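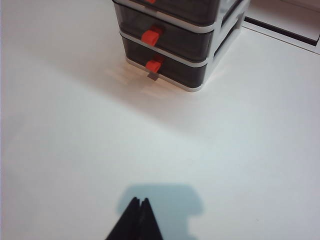
*Figure 1. Small drawer unit with smoky fronts and red-orange pull handles.*

**Unit 3: Small-Parts Storage and Drawer Discipline**
Course 302, Workplace Organization
Instructor: Reshma Mahlangu
Revised Thursday, October 17, 2024

## 3.1 Scope

This handout accompanies the lecture on bench-top storage. It applies to drawer units holding fasteners, labels, clips and similar items of low mass. Floor cabinets are treated in Unit 4.

## 3.2 Terms

- **Frame:** the fixed outer body that carries the drawers.
- **Front:** the face of a drawer as seen by the person at the bench.
- **Pull:** the handle or tab by which a drawer is opened.
- **Tier:** one drawer level, numbered from the top.

Students are asked to use these terms in the written assignment. "Shelf" and "tray" are not accepted as substitutes for "tier".

## 3.3 Assigning contents

Each tier is given one category of item. Mixed tiers are permitted only where inserts are fitted. Tinted fronts, as in Figure 1, conceal small contents more than clear ones do, and a label remains necessary -- the colour of the pull does not count as a label.

The Retamal stockroom, visited in July, holds 1,000 line items. Its staff label the front and the inside rear wall of every drawer, so that a drawer removed from its frame can be identified and returned.

## 3.4 Inspection before loading 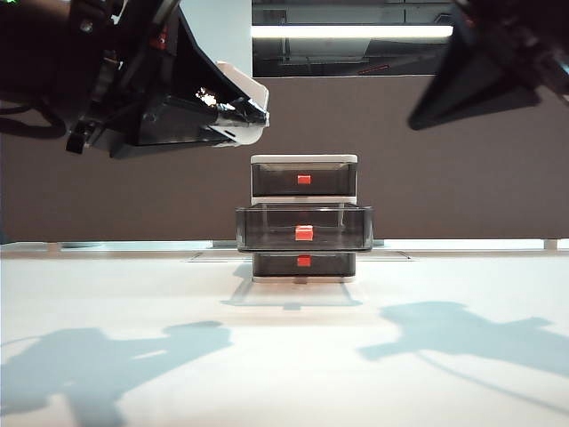
A new or reassigned unit shall be inspected one drawer at a time, with the remaining tiers closed. This keeps the weight over the base and shows whether any runner binds. The second tier is a suitable place to begin the demonstration; with the middle drawer drawn partway out, its empty interior can be checked through the grey walls before anything is assigned to it. Close the drawer fully before proceeding to the next.

## 3.5 Assignment

Prepare a tier plan for the Erier case (course reader, p. 82). Submit it to Trinidad Ocampo at the department office. Late plans are accepted only by prior arrangement.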